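4 Setting up the Desitz desk fan

4.1 Before you start

Read this section through once before plugging anything in. You will need a Phillips screwdriver and a clear spot on a desk, shelf or bench. The fan is for indoor use only.

Check that the carton contains the fan head, the base, the power adaptor, the front grille and a small bag with 3 screws. If a part is missing, contact Zirkico with the serial number from the underside of the base.

4.2 Choosing a position

1. Place the base on a level, solid surface. Rugs, cushions and stacked papers block the intake slots.

2. Leave at least 300 mm between the back of the fan and the nearest wall. In a corner, measure to both walls.

3. Keep curtains, loose paper and power cords at least 50 mm clear of the grille.

4. Run the adaptor cord behind the desk. Do not run it under a chair mat. 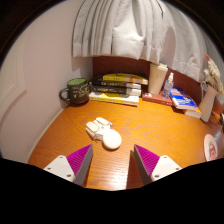 Figure 4-1. Wooden desk in a room corner.

Note: Corner positions suit the low and medium speeds. On high speed the fan may sound louder there than it does against an open wall.

4.3 Fitting the head to the base

1. Lay the fan head face down on a folded towel.

2. Line up the arrow on the neck with the arrow on the base and push until it clicks.

3. Insert the screws and tighten them by hand. Do not use a power driver, as the plastic bosses will strip.

4. Stand the fan upright and tilt the head through its full range. If it rubs or catches, undo the screws and refit the head.

5. Press the front grille on, starting at the top clip and working around both sides.

CAUTION: Never run the fan with the grille removed. Switch off at the power point and unplug the adaptor before taking the grille off for cleaning.

4.4 First run

1. Plug the adaptor into the base, then into the power point.

2. Press the power button once. The light glows green and the fan starts on low.

3. Let it run for a few minutes. A faint smell from the new motor is normal and should clear the same day.

4. Press the speed button to step through medium and high. Hold it down to start the side-to-side sweep.

Note: If the light flashes amber, the sweep is blocked. Unplug the fan, move whatever is in the way and start again from step 1.

4.5 Moving the fan

Lift by the base, with the fan unplugged. Lifting by the grille can bend the clips, and bent clips are not covered by the warranty. Repeat the clearance checks in 4.2 each time the fan goes to a new spot.

Revised June 25, 2026. Checked by Teodoro Garrido, Zirkico product support.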